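Hikura mini glue gun, blue
Reviewed 10/2/21

I went through two cheap glue guns last winter, so when Wendomham had the Hikura down to £18 I caved and ordered one (plus a bag of 30 sticks, because I never learn). It's been living on my bench ever since!

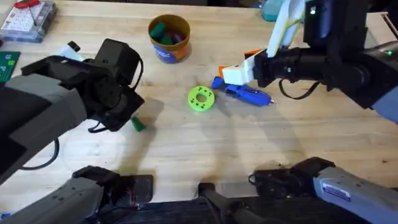
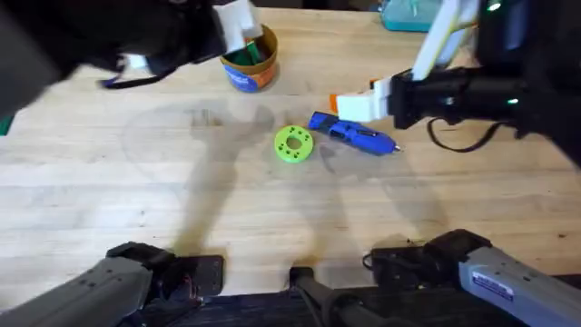
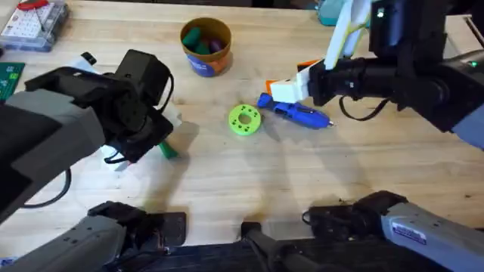
On the bench, with the lime-green ring.

Good bits first. It's light, the slim nozzle gets into fiddly corners and the trigger doesn't make my hand ache. I've stuck felt, card and a wobbly drawer knob with it, and the knob is still on. Stringing is much better than on my old Vik, though you do still get a few whiskers.

Grumbles? It takes nine minutes to warm up properly, and the lead is far too short for my bench - I've had to dig out an extension. Still, for the money I'd buy it again. Four stars from me.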